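**Cumham school swaps its essay prize for a media literacy project**

Pupils at Cumham High School will spend part of the summer term taking apart adverts, news clips and phone apps, under a new course that replaces the school's long-running essay prize.

The course, called Sternora, starts in May and runs for nine weeks. It is open to all pupils in Years 8 and 9, and 103 have signed up so far. Each week they are given a piece of media, which might be a supermarket advert, a local news report or a short video that has been shared widely, and asked to work out who made it, who paid for it and what has been left out.

Thoa Lương, who teaches English and media at the school, wrote the course with the librarian, Arnulfo Guzmán. She said the essay prize had been drawing fewer entries each year and that many of those handed in were on the same handful of topics.

"They were good essays, but they were all about whether phones are bad for you," she said. "I wanted them to look at one thing closely and tell me how it works on them."

Pupils will write less than before and make more. By the end of the course each group has to produce a short campaign of its own, aimed at a set audience, and a page of notes admitting to every trick used in it. Groups may choose print, audio or video. The work will be shown in the school hall in the last week of term, and parents will be asked to spot the tricks before they read the notes.

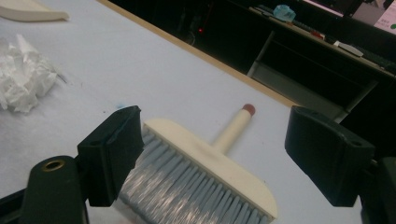

Peninah Barasa was pleased with the change but felt that the notes page would be the hardest part to get right. Her daughter is in Year 8 and can already tell when a video is selling something, she said, though she cannot always say how she knows. She asked whether families might be sent the weekly material too, so that it could be talked over at home.

Ms Lương said this had come up at the parents' evening and that a short sheet would go out with the school newsletter every two weeks. It will give the title of each piece studied and a few questions, but not the clips themselves, as the school does not hold the rights to pass them on.

The lessons will take place in the library and last one hour. Pupils will not need a phone, and those who have one will be asked to leave it in their bag except in week four, when the class looks at how app notifications are timed and worded. For that session the school will lend out 15 tablets, to be shared in groups.

Mr Guzmán has built up a shelf of books to go with the course, covering advertising, the history of newspapers and how search engines rank their results. He has also asked the publisher of the Gukuvari, a free paper delivered in the town, to let pupils follow one story from first phone call to printed page.

The editor, Eusebio Villalobos, has agreed to take two visits.

"They can ask why a story went on page one and why another was dropped," he said. "Some of the answers are quite dull. A lot of it is how much room there is." 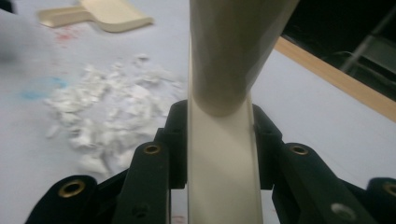
The visits will be in the morning, before the paper's weekly planning meeting, and pupils will be allowed to stay for the start of it. They will not be able to see stories that involve court cases or named children.

Marking will be done by teachers at the school and by Jhosep Echeverri, a lecturer in media studies who has helped with similar courses elsewhere. He said he would be looking for pupils who could explain a choice, even where they thought it was a poor one. A campaign that is badly made but well explained will score higher than a slick one with thin notes.

The prize money from the old essay award, left to the school by the Quách family, will be spent on books for the library. The family has agreed to the change. Past winners will stay on the board outside the main office.

Pupils who would still like to write an essay can do so in place of the campaign, with the same deadline. Forms are available from the library and should be returned by 4 pm on the last day before half-term. Places for Year 9 are nearly full.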